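Why Does Everything Get Scratched?

Hi! I'm Robel Assefa, and I love beat-up old bins. I know, weird thing to love. But give me a box that's been used hard for years and I'll look at it way longer than a shiny new one, because scratches are like tiny footprints. Something touched something, and it left a mark!

So what is a scratch? It's a little groove, like a very skinny valley. You get one when something hard drags across something softer. The hard thing digs in and pushes some of the soft stuff aside, or scrapes a bit of it right off. Try it with a stick of butter and a fork (ask first, please — my sister did not enjoy finding my experiment). The fork makes grooves in the butter. The butter does nothing at all to the fork.

Now think about a toy bin. You toss blocks in, you dig for the one you want, you dump the whole lot out and start over. Every block has corners, and a corner is a great scratcher. When you push on a corner, all of your push goes into one teeny spot. Push just as hard on the flat side and it gets spread out, so it might not leave any mark.

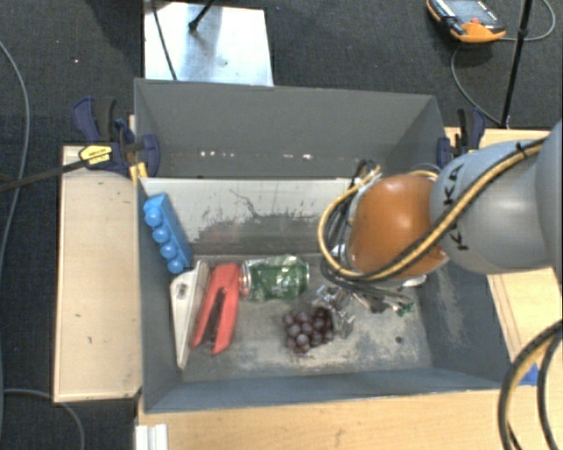 Floors of bins usually get it worst, and gravity is the reason. Things fall down, land on the bottom and get shoved around there. The walls get bumped too, mostly low down where the stuff is, so the high parts can stay pretty smooth.

You'll notice that a lot of scratches look pale, even on something gray or blue. I used to think there was white stuff hiding inside! There's something simpler going on. A smooth surface bounces light mostly one way, like a mirror does. A scratched one is rough, so the light goes flying off in all directions, and your eyes see that as a whitish line. Scuffs can be dark too. Then it may be that dirt got stuck in the grooves, or something else rubbed off on the bin.

Want to be a scratch detective? Find an old bin or lunch box, make the room a bit dark, and shine a flashlight across it from the side, really low. Scratches you never saw before will pop right out! I did this with my old Vesmont lunch box and found 21 on the lid before I got hungry and went to make a sandwich.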